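Folness Help Forum > Robots & Automation > Research talk

Folding puffy jackets: does it help to start every demo from the same layout?
Posted by Zinhle Ntuli, March 2021

Hi all! I'm working on a small garment folding study (my thesis, so please be gentle) and I've hit a wall with quilted jackets. We collect demos with hand-held grippers in real bedrooms and then train a policy on what the gripper cameras saw. T-shirts and towels went fine. Jackets are a mess.

I have 110 jacket demos right now. For most of them I laid the jacket out flat, zipper closed, front side up, before anything else happened. My thinking was that the policy would learn the folds faster if it didn't have to deal with a crumpled heap as well. 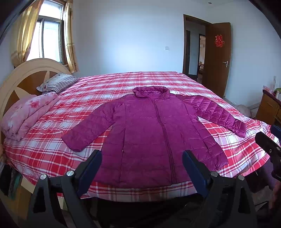
My usual layout: front up, zipped, hem toward the near side of the bed.

Trained on those, the policy does a decent sleeve fold as long as the jacket starts out neat. Give it one that's bunched up and it just hovers, or grabs air next to the fabric. So I went back and added some demos where the jacket starts out rumpled, but my fold scores on the neat starts dropped after I mixed them in, and now I don't know which way to go.

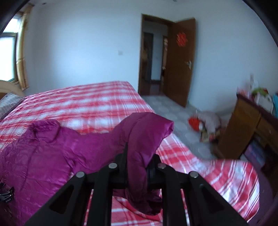
Jacket bunched up in the gripper. I never know whether to keep moments like this or trim them.

Should I split this into two policies (one to flatten, one to fold) or keep one and get more data? Also, is it bad that the bedsheet is a busy red and white plaid? My advisor, who mostly works on rigid parts, says it doesn't matter and I'm not so sure.

Shoaib Hashmi

We went through the same thing at Osudico with padded vests, so I feel your pain! I'd keep one policy for now. How many of the 110 are rumpled starts? If it's only a handful, the model sees them as noise and you pay for it on the neat ones too. We had 8 messy starts in our first batch and the results looked a lot like yours. Once we evened out the mix the neat score came back up, and a bit past where it had been.

Two things I'd check before collecting more:

Look at how long your demos are. Ours with messy starts ran much longer, so when we sampled by time step the flattening part took over and the folding part got drowned out. Sampling by phase fixed most of that. It's a boring afternoon of labeling but worth it.

Don't trim the bunched-up grabs if the person goes on to recover from them. Padded fabric slides and puffs back in a way a T-shirt doesn't, and those recoveries were the only place our policy could learn what to do about it. I would drop the ones where the person gives up and starts over – we kept those in at first and got a robot that let go of everything.

On the plaid, I'm with you. I'd change the sheet for part of the set. Our policy got weirdly attached to one blanket and lined its grasps up with the stripes. Try your current checkpoint on a plain sheet first, it costs you nothing and you'll know right away.

Tshepo Oosthuizen

two policies. flatten then fold. way easier to debug

Valquíria Evangelista

I half agree with Tshepo. Splitting is easier to debug, but then you need something to decide when flattening is done, and with a puffy jacket that's hard to judge from a gripper camera that close up. We tried it on the Gatevine set and the switch fired too early all the time, usually with one sleeve still tucked under the body.

What I'd do is train the split version once, only to find out which half is failing. If the flatten half is bad by itself, you need more messy starts and no change of structure will save you. If both halves are fine alone, go back to one policy and do what Shoaib says about sampling.

And please report neat and rumpled starts in separate columns when you write it up. I've read too many folding papers with one averaged number and no way to tell what the thing can do.

Zinhle Ntuli

Thank you both (and Tshepo, haha). I checked and a lot of my rumpled demos are more than twice as long as the neat ones, so the sampling thing could be it. Plain sheet test is next, then I'll post numbers in this thread.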